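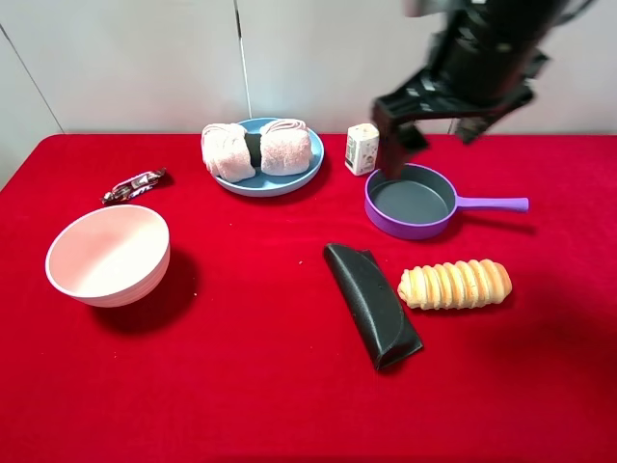 Papers > Household Textiles > Section 4

4. Why people fold the way they fold

I went into this part of the study thinking I'd hear a lot about closet space. I didn't! Of the 300 households that sent back our questionnaire, most wanted to talk about their mothers. One person in Palma wrote a page and a half on the thirds-then-roll method and how her sister "went over to halves" after getting married (her words, and I still laugh when I read them).

So I split the answers into 2 groups, inherited folders and self-taught folders, and looked at how often each one refolds a towel somebody else has already put away. Inherited folders do it far more. I'd love to say I predicted that, but my notes from September say the opposite.

Figure 4. Two rolled pink towels on a light blue plate, on a red tablecloth.

Rolling deserves its own paragraph. In the Sturnska diaries it shows up in 49 entries, nearly always for guests, and hardly ever for the family's own bathroom shelf. My hunch is that a roll reads as a small present, while a flat stack reads as laundry. I can't prove it with diaries alone, and the Nisen interviews were too short to help much, so I pick it up again in Section 5 with the hotel material.

Comments

bitix_reader: My grandmother rolled everything, guests or no guests. Which group am I in if I copied her but got it wrong?

Linen drawer: Did you ask about fitted sheets? Please say you asked about fitted sheets.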